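Gidero Striped Bedspread, full size
Reviewed after 38 washes

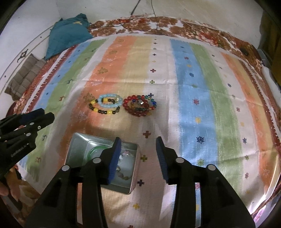 I bought the Gidero to sleep under and mostly use it as a desk. It cost 257 at the Flidesden outlet, a lot for something I now sort bracelets on. The stripes do help. Light blue beads and glossy red ones both show up fine against all that orange and sky blue, and anything left out of the metal container is easy to spot -- unless it rolls.

Color has held. The maroon border puckered after wash 10 and has stayed puckered. Two threads pulled, both my fault. My old Kodikara was softer but pilled by June.

Four stars. Wash it cold.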